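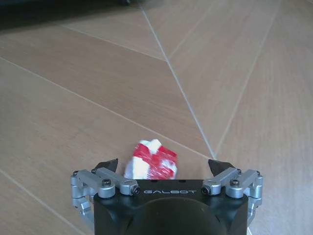 How long does the Dellow label printer need to charge before first use?
Give it the full 100 minutes, even if the light goes green sooner. I rushed mine and had to redo step 2.

1. Slide the back cover off and drop in the label roll, shiny side down.
2. Hold the power button until it beeps twice.
3. Pick your label width and print a test strip.

Caution: don't tug the label while it's feeding! 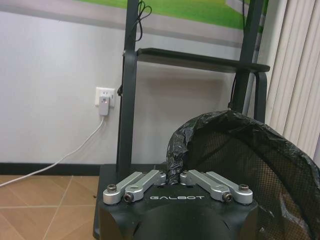
Peeling is where I always make a mess. Bend the corner back, pull slowly, and toss the backing strip right away (a mesh wastebasket like the black one is plenty for this). A roll makes 500 small labels, so that's a lot of strips.

4. Snap the cover shut and you're set.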